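4.3 Teaching the plate move by remote control

In this section you drive the arm yourself and let Trinard record what you do. It is the best fun in the whole guide, and most people get a usable recording within their first afternoon. The task is short: pick up a 96-well plate from one black holder and set it down in the other. We suggest doing it in the simulator first, where a dropped plate costs you nothing at all.

Before you start

You should have finished section 4.2 and have the hand controller paired. Load the scene called Loltier Bench from the start menu. Set the speed limit to 200 on the Motion tab. You can go up to 500 later, once your hands know the controls.

Note: The overview and the wrist view open side by side. Keep both open the whole time. The overview is for the big moves and the wrist view is for the last little bit.

Recording a demonstration

1. Press Home on the controller and wait for the arm to stop.

2. Press Record. A red dot comes up next to the timer.

3. Using the left stick, bring the gripper over the plate. Stay well above it for now.

4. Open the fingers fully with the lower trigger.

5. Turn the wrist until the fingers line up with the two long sides of the plate. Small taps work much better than holding the stick over.

6. Come down slowly. Switch your eyes to the wrist view as you get near.

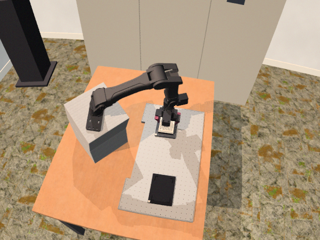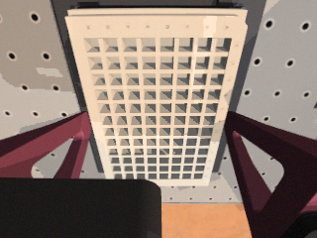 Overview first, wrist view second.

7. Check that there is a finger on each side of the plate, at much the same height in the wrist view. If one sits further along than the other, go back up and repeat step 5.

8. Squeeze the upper trigger gently until the grip bar turns green, then let go. The grip holds by itself.

9. Lift straight up until the plate is clear of the corner guides, and only then move sideways.

10. Carry the plate to the empty holder, lower it in, open the fingers and rise.

11. Press Record again to stop. Give the take a name and choose Keep or Bin.

Caution: Never move sideways while the plate is still down in its holder. In the simulator you will see it tip. On a real bench you may bend a finger or spill the samples.

How many takes?

Start with ten and see how the arm copes by itself. You'll be surprised how much it picks up from so few! Vary them a little: come in from a different side, or start a bit higher. Sille Hafstein recorded 900 for our own bench set and still says the slow, slightly wobbly ones taught the arm most, so please don't bin a take just for being untidy. Do bin it if the plate was dropped.

If the wrist view freezes

Press Home, close the view and open it again from the Window menu. The take in progress is kept up to the moment of the freeze. If it happens often, lower the picture quality one step on the Display tab.

Next: 4.4 Playing back a take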